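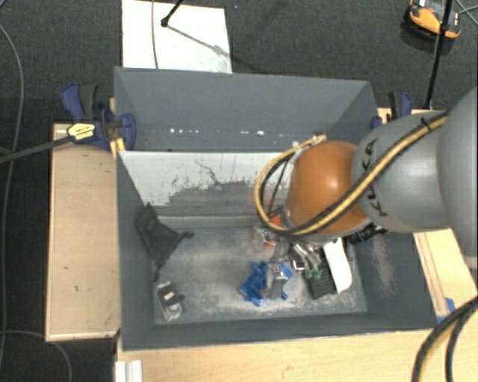 Search this site
Enter keyword
Go

Hybrid or plain gas for a short highway commute?

Posted Sep 3, 2026 by stastel_commuter

I'm replacing an older sedan and have it down to two versions of the same car, a regular gas model and the hybrid. The Nekbridge dealer wants $1,322 more for the hybrid after discounts, same trim, same tires. My drive is mostly highway at a steady 65 mph, with a couple of miles of stoplights at the Stastel end. I keep cars until they wear out. Does the hybrid pay back on this kind of route, or is the gain only in town? I would also like to know if the battery changes anything on maintenance or insurance.

grendov_wrench

Work it out from your own fuel use. The window sticker gives gallons per 100 miles for both versions, usually in small print under the mpg number. Use the highway figure for most of your miles and the city figure for the rest, subtract one from the other, and multiply by your yearly miles and the local pump price.

I did this for my own car and got $211 a year in favor of the hybrid. At that rate your price gap closes in a little over six years, not counting interest if you finance. If you pay cash and keep the car ten years, you come out ahead. If you trade at four, it depends on resale.

At steady speed the engine does most of the work in either car. The savings come from braking energy recovered at the lights and from the more efficient engine tuning most hybrids use. Expect a smaller gap in winter. Mine drops from November on, when the engine runs more often to supply cabin heat.

Maintenance: brake pads last longer, oil changes are the same. Some models have a battery cooling fan with a filter that needs cleaning. Check the manual for where it is and don't block the vent with cargo.

potgieter_rd

hybrid, no contest. mine is quieter in traffic and I fill up less. never did the math

lowgear2

Get insurance quotes on both before you sign. My quote was $294 a year higher for the hybrid, which would wipe out the fuel savings in the answer from grendov_wrench. A second company quoted both versions the same. You need the VIN or at least the exact trim for the number to mean anything. Also ask for the battery warranty terms in writing, years and miles, and whether they transfer to a second owner.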